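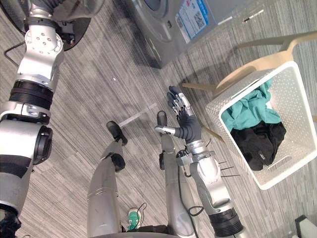 Gomamach Racing: Progress Report to the Drallmont Fund
Period covered: winter preparation and the first half of the season
Prepared by Katsuhiko Ichikawa, team manager

1. Where we stand

At the end of July the team is sixth of 14 in the club formula championship, with 74 points. Last year at the same moment we had fewer than half of these points, so the direction is good, but I must say that sixth is one place lower than the target we agreed with you. The reasons are explained in section 3.

Jayanthi Gowda has finished every race except one. Her best result is second place, at the wet meeting at Wuston, where she started ninth on the grid. Her average starting position is still lower than her average finishing position, and this tells us that our race pace is stronger than our qualifying pace. We knew this already in winter and we have not solved it yet.

2. Work completed

The following items from the plan are complete:

Rear suspension rebuilt with new bearings and pickup points. Finished before the first test.
Second set of wet wheels bought and balanced.
Winter testing, 300 laps in total. The plan was the same number, and it was reached on the last afternoon with very little light left.
Data logger installed and calibrated. The brake pressure sensor was replaced under guarantee.
Pit stop equipment checked and the fuel rig certified for the two endurance rounds.

The spare gearbox is not complete. The casing was delivered by Benavides in spring, but the third and fourth gears were made to the wrong ratio and had to go back. Benavides has accepted the mistake and will not charge us for the second set. We expect it before the September round. Until then we race with one gearbox only, and we change the oil after every session instead of after every meeting.

3. Results and difficulties

The opening two meetings were correct but not exciting: fifth, sixth, fifth and eighth. The car was stable in the fast corners and too slow to turn in the slow ones. We softened the front anti-roll bar and this helped in the race, but the tyres then needed three laps to reach temperature. In a qualifying session of 10 minutes, three laps is a great deal, and if there is a red flag it is almost everything.

At Wuston the rain helped us, as I wrote before. Jayanthi was patient in the first laps and passed four cars in the last third of the race. I would like to underline that the second place was not luck. The leading cars had chosen more wing than we did, and on the long straight she could defend without taking risks.

The retirement came at the fourth meeting. A driveshaft joint failed on the second lap when she was in seventh position. The joint was inside its service life according to our records. When we opened it, we found that the boot was split and the grease was gone. From now on the boots are inspected by two persons, and both sign the sheet. We lost perhaps eight points that day, which is the difference between our present place and the target.

There was also a time penalty at the fifth meeting for exceeding track limits. We looked at the onboard recording and the decision was fair. We did not appeal.

4. Budget

Spending is inside the total you approved, but not inside every line. Tyres are over by 10 per cent, mainly because of one damaged set after contact in the first corner. Travel is under, as we shared a transporter with another team for two of the meetings. I ask your permission to move the saving from travel to tyres. No extra money is requested. The detailed table was sent separately to your office together with the invoices.

Entry fees for all the remaining rounds are paid.

5. Next steps

August has no race, and we will use it for the car. The first task is tyre warm-up. We will test two different camber settings and a higher starting pressure, each with the same fuel load, so the comparison is clean. Jayanthi has asked for a full day where she only practises qualifying runs: out lap, two fast laps, in. I think she is right and one day is reserved for this.

The second task is the gearbox, which depends on the delivery. If the gears do not arrive in time, we go to September with the present unit opened, measured and rebuilt.

The third task is the floor of the car. It has worn on the left side and must be repaired before scrutineering measures it again.

Our target for the end of the season stays fifth place. The gap is seven points, with four meetings to run. I consider it possible if the car finishes all of them.

We would be glad to receive your visitors at the September round. Passes can be arranged until one week before the meeting, and lunch is served at half past twelve, between qualifying and the first race. Please let me know how many persons will come, and if somebody needs parking near the paddock entrance.

Katsuhiko Ichikawa
Gomamach Racing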